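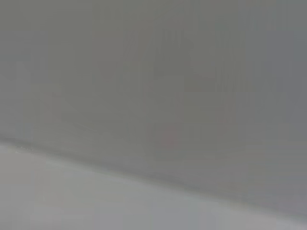
Benjie Belmonte reckoned that a cooking show stops being a cooking show the minute somebody cries over a pudding, and that if our group wanted to write about television we should start there. He said it in the tutorial where we were all pitching topics, and I'm afraid we borrowed the idea from him more or less whole (he was very good about it).

So our project looked at how much cooking there is in a cooking show. We picked two series. The first was Gukitz, the big glossy contest with the countdown clock and the three judges, and the second was The Narkimari Kitchen, a much quieter programme where one cook makes one meal and talks to you the whole way through. I should admit that I grew up on the second kind, sitting on the lounge room floor while my nan wrote down the recipes on the back of envelopes, so I came to this with a favourite already. My partners on the project did not, and they kept me fair.

What we did

We watched nine episodes, five of Gukitz and four of Narkimari, and sorted every scene into one of a handful of groups: hands-on cooking, tasting and judging, people talking about their lives, people talking about the contest, and everything else. That gave us 234 scenes. Each of us did the sorting alone first and then we sat down together and argued, very happily, about the ones we disagreed on. The hardest were the scenes where a contestant chops an onion while telling a story about her dad. Is that cooking or is that her dad? In the end we went by what the sound was doing - if you could hear the knife, we called it cooking.

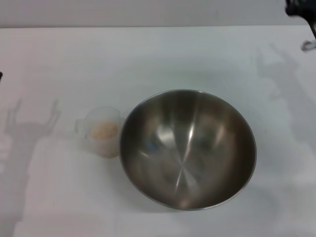 Page last modified: June, 4:15 pm

What we found

Only 86 of the scenes were hands-on cooking, and most of those came from Narkimari, even though we had watched fewer episodes of it. Gukitz gives a great deal of its time to faces. There is the face before the judges speak, the face while they speak, and then the same person later on, in a different shirt, telling us how the first face felt. I had watched this show for years and never noticed the shirts!

The surprise for me was that the talking in Narkimari is nearly constant too. It just happens over the food, so you come away feeling that you have been shown something. We all agreed we could have a go at one of its dishes afterwards, and none of us could say the same for anything on Gukitz, apart from one fairly plain omelette in the Sison episode.

What we would change

Four episodes of one show and five of another is a lopsided pile, and we chose them by what we could get hold of through the Dirnport library, so please don't take our numbers as the last word on either series. We counted scenes when it might have been wiser to time them, as a long simmering shot and a two-second whisk both went down as one. We also had no group for music, and by the third episode of Gukitz we badly wanted one. If another group picks this up next term, our sorting sheet is in the shared folder and you are very welcome to it, onion rule and all.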